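Weds, open day, bench 2

Doors at 10, first group early of course. Senthil had the slides, I had the arm. Ok-hee on the sign-in sheet till lunch, then swapped with me. 76 names on the sheet by the end, we printed 80 badges so that was close.

Morning warm up: arm homed fine, then complained about the wrist cable on the second move. Reseated, ok. Ran the Iltard sequence (pick from table, put in box) with nobody near, then let the Brometthorpe school group in. 34 of them, too many for that end of the room. Next time split in two and send half to Cheon's bench first. The teacher asked good questions, mostly about what happens if it misses. Told her it stops and waits, and that we set the grip force low for visits.

Demo list as agreed was blocks, then cup, then tape roll off the rods. Blocks boring after the third run. Cup fine. Tape is the one people stay for, so from 11:30 on we only did tape. Shiny rods are a pain for the depth, it keeps seeing highlights as edges. Senthil dropped the exposure a notch between groups and that helped, didn't write down the value, ask him.
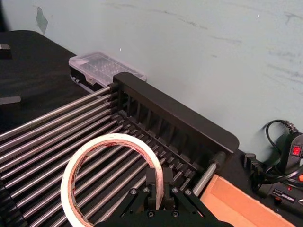 Wrist cam, tape roll on the rods, fingers either side of the edge.

Approach angle: Ok-hee wants it steeper so the fingers dont get near the rods. I want it left alone untill we have a proper log. Agreed to try both Friday with the same roll, same spot. Need to mark the spot, we were putting it back by eye all day.

Score for tape runs, whole day: 34 tries, 23 good. Most of the bad ones were after lunch when I was running it, same program so I don't think it's me, but the sun was on that side by then. Blinds! Two drops, rest were stops on the approach. No hand in the cell at any point, light curtain tripped once from a backpack.

Ovport people came at 3, two of them. Wanted cycle time. Gave them the number for blocks and said tape was slower, didn't quote anything. They asked whether it would work with film rolls, said send us a few and we'll see. Senthil has the card.

Things to fix before the next one:
- tape line on the floor further back, kids lean
- second screen for the wrist view, only the front row could see
- stop button label is peeling
- louder voice or a mic, mine was gone by 2
- blinds on the window side

Left the arm parked and powered down at 5:15. Logs copied to the shared drive under open_day, camera files still to go, Ok-hee doing those tomorrow. Badges go back to the front office.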